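**Slide 16: The Bin (2 min, don't rush)**

- Open with the confession: I own 66 storage boxes and keep everything in the one bin.
- Pause. Somebody in row two will look guilty.
- Wanpen Panyasiri's rule from the Surero workshop: small things drift together. Put a toy block in a big bin and by October it has company, mostly packaging.
- Packaging is the real tenant. We throw out the thing and keep the wrapper, in case the wrapper needs it.
- Ask the room: when did you last see the bottom of yours? Take one answer. ONE. (See Dillico, where we lost the coffee break.)
- Click to photo, let them look, then on to labels. 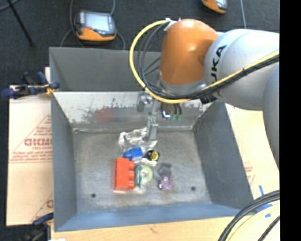 *Gray metal bin: one blue block, clear plastic, assorted company.*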